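マグカップの茶渋・水垢の落とし方と日常の手入れ

最終更新:2020年1月30日 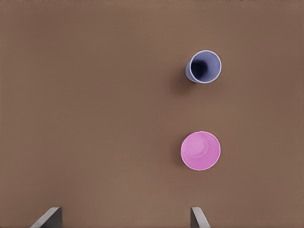
カップの内側に残る茶色い着色は、茶やコーヒーに含まれるポリフェノール類が水中のカルシウムやマグネシウムと結びつき、表面に沈着したものである。中性洗剤の界面活性剤は油脂には効くが、この沈着物にはほとんど作用しない。スポンジで強くこすると細かい傷がつき、次の着色が早まる。

汚れの種類を見分ける

茶色から黒褐色で、指で触れてもざらつきが少ないものは茶渋。白く曇り、乾くと輪状に浮き出るものは水垢である。前者には酸素系漂白剤(過炭酸ナトリウム)、後者にはクエン酸を使う。両方が重なっている場合は、クエン酸で水垢を溶かし、十分にすすいでから漂白剤に移る。クエン酸と塩素系漂白剤は絶対に併用しないこと。有毒な塩素ガスが発生する。

茶渋の除去手順

1. 中性洗剤で油分を落とし、すすぐ。油膜が残っていると漂白剤が届かない。
2. 洗い桶に50℃前後の湯を張り、過炭酸ナトリウムを湯1リットルに対し小さじ1の割合で溶かす。
3. カップを沈め、30分置く。口を上に向けて入れ、内側に空気を残さない。
4. 取り出して流水ですすぎ、柔らかいスポンジで軽くなでる。
5. 落ちきらない場合は湯を替えて繰り返す。一度に濃くしても効果は比例しない。

作業中はゴム手袋を着用し、換気を行う。溶液を密閉容器に保存してはならない。酸素が発生し続け、容器が破裂するおそれがある。残液は当日中に水で薄めて流す。

水垢の除去手順

ぬるま湯200ミリリットルにクエン酸小さじ1/2を溶かし、カップに注いで1時間置く。縁の部分は、同じ液を含ませたキッチンペーパーを巻いておくとよい。金彩や銀彩のあるものは酸で変色することがあるため、目立たない箇所で試す。

材質別の注意

磁器:上記の方法がそのまま使える。貫入のあるものは液がしみ込むので浸け置きを10分以内とする。
陶器:吸水性があり、漂白剤の臭いが残りやすい。使用前に水にくぐらせておくと着色が軽減される。
メラミン樹脂:塩素系は不可。酸素系を使用し、メラミンスポンジは避ける。表面の光沢が失われる。
ステンレス:酸素系を使用する。塩素系は孔食の原因になる。
ホーロー:欠けた箇所から錆びるため、浸け置きは短時間とし、直後に拭き上げる。
アルミ:アルカリで黒変するため、過炭酸ナトリウムは使わない。

重曹で磨く場合

重曹と水を3対1で練り、指の腹で円を描くように動かす。粒子は比較的柔らかいが、樹脂製品と上絵付けの部分には使わない。塩で代用する方法もあるが、粒が硬く、釉薬の薄い食器では傷が入る。

乾燥と収納

洗った直後に伏せて布巾の上へ置くと、内部に湿気がこもり臭いの原因になる。水切りかごに斜めに立てかけ、空気の通り道を確保する。乾いてから棚に入れ、重ねる場合は2個までとする。取っ手の付け根は水が残りやすいので、乾いた布を差し込んで拭く。

保管中に臭いがついたカップは、熱湯を注いで5分置き、湯を捨てて風に当てる。耐熱表示のないガラスと樹脂には行わないこと。

頻度の目安

毎日使うカップで月2回、来客用は使用後に通常の洗浄のみで足りる。飲み終えたらすぐ水を張っておくと、漂白の回数は減らせる。

(文:川口ともみ)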